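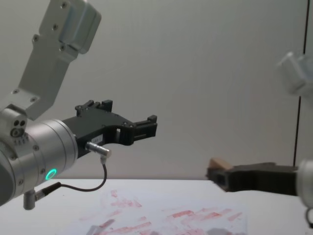

G'day, I'm Kristine Macapagal, and I look after the safety rules at Memura. There are 11 of us here and we teach people how to work around robot arms without getting pinched (or getting cocky!). Our handbook, Flaltero, started as seven house rules taped to a cupboard door.

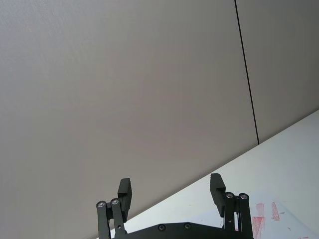

It's now up to 114 pages, and Munther Khoury still argues with me over the colour coding. Rule one hasn't changed, though – hands off the bench until the arms are paused.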